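Sorting arm, part 3: the gripper, the bins and a lot of recalibration

Posted Monday, August 22, 2022

Still on the arm. The last part ended with the base bolted down and the shoulder joint making a noise I didn't like. The noise was a grub screw. I have put thread lock on it and moved on.

What follows is mostly about the wrist end, which is where the summer has gone. For anyone arriving from a search engine: I share a bench at the Clesau workshop, the controller board is a Gudmont, and the software is a pile of Python that I have stopped apologising for. The aim is an arm that can pick up mixed toys from a table and put them in the right bin. Tidying up is a dull job with a surprisingly wide range of shapes in it, so it makes a decent test.

Fingers

The first pair of fingers were flat plates. They worked on anything with two parallel sides and on nothing else. A brick lying on its side with the studs facing the plate would make contact on one stud, rotate, and drop. I tried rubber tape, then thicker rubber tape, then a silicone pad cut from a baking sheet. The silicone gripped well but peeled at the corner after a day or two of use, and a peeling pad is worse than no pad.

The current pair taper towards the tip. The narrow end gets between bricks in a pile, and the wider part further back takes the load on larger objects. They are printed solid near the mount. I had been saving filament there, and the mount end flexed enough to throw the closing position out. Solid infill fixed it at the cost of a few grams, which the wrist servo has not complained about.

Force is limited in software by watching the motor current. Hard bricks give a clean step when the fingers close. Foam does not. The current climbs slowly as the foam squashes, and a fixed threshold set for bricks will crush a foam die a long way before it trips. I now look at the slope as well as the level: if it rises slowly over more than a set travel, the code calls it soft and stops early. That one change did more for the success rate than all the tape.

Camera

The camera sits at the wrist and looks down past the fingers. I started with one on a post at the side of the table, which gave a good overview and was useless for the last few centimetres, as the arm blocked its own view every time it reached for something. At the wrist the fingers are always in view, in the same place, and I mask them out with a fixed polygon. The polygon has to be redrawn each time the mount is disturbed. I have disturbed it often.
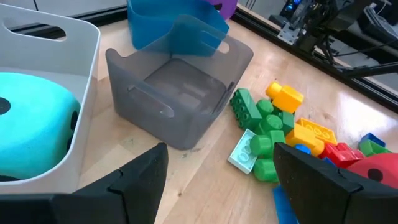 Keogh read a draft of this and wrote back that the see-through bins would be the weak point: "You're asking it to find the edge of something that is mostly table. I'd paint the rims or put tape on them and stop being proud about it." Keogh also thought the overhead lights would cause more trouble than the bricks.

Both points are fair. On the lights, there is a bright patch on the tabletop that the detector used to report as an object, with high confidence, every few cycles. The arm would go down, close on nothing, and report a soft grasp failure. I dropped the exposure and added a check that throws away any detection with no colour in it. A white toy would now be ignored. I don't have any white toys, so that is a problem for later.

On the bins, I haven't taped the rims. The bin positions are typed in by hand at the start of a session and the detector is told to keep out of those rectangles. This is cheating, in the sense that someone could nudge a bin and the arm would not know. It is also four lines of code. The proper fix is a marker on each bin and I have the markers printed, sitting in a drawer.

Numbers

I have logged 1586 grasp attempts since May. Of those, 634 were with the old flat fingers and I have left them out of the tuning data, as the geometry is too different to be any use. With the new ones, the failures fall into 3 groups:

Two bricks picked up together, usually the same colour and touching.
Bricks under other bricks, where the detector sees a corner and guesses the rest badly.
Large foam objects approached off centre, which get pushed along the table until they meet something.

The first group is the largest. Green on green is the worst of it, as the segmentation draws one outline round the lot and picks a grasp point in the gap. I tried having the arm poke the pile before picking, to spread it out. It does spread it out, sometimes on to the floor. The poke is now much slower and the floor is less of an issue.

Cables

A short note, as it cost me a weekend. The wrist camera cable ran along the outside of the forearm with a loop at the elbow. At full reach the loop went tight and the camera dropped off the bus for a fraction of a second, which the driver reported as a timeout and I read as a software fault. I rewrote a good part of the capture thread before I thought to wiggle the plug. The cable is now longer and clipped at both sides of the elbow. I have kept the rewritten thread.

Next

Markers on the bins. A second look at the pile after each pick, in place of working through a stale list. I would also like to try the Sitmont depth module if the price drops, though it means a new bracket and redrawing the polygon again.

The code is in the same place as before, on the wrist branch. The settings file has my bin positions in it, so change those before you run anything.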